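Ticket 1000 – Kaltby booking system, confirmation emails going missing

Right, picking this one up again after lunch. The Stitau branch rang to say their customers still aren't getting confirmations, though Royer's are coming through fine (lucky them!).

I've been through the mail queue on Budbridge and found 13 messages stuck, all with the old sender address. Changed it in the settings, restarted the mail service, and 2 went out straight away – the rest just sat there sulking. Cleared the cache and tried again, same thing.

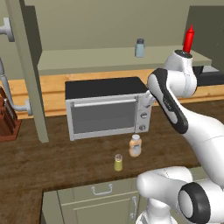
Do customers need to book again if their email never arrived?

The booking is saved either way, so they only need the confirmation resent from the orders page.

Leaving this open until November's update goes on.

Kaltby Support Desk | Contact us | Back to top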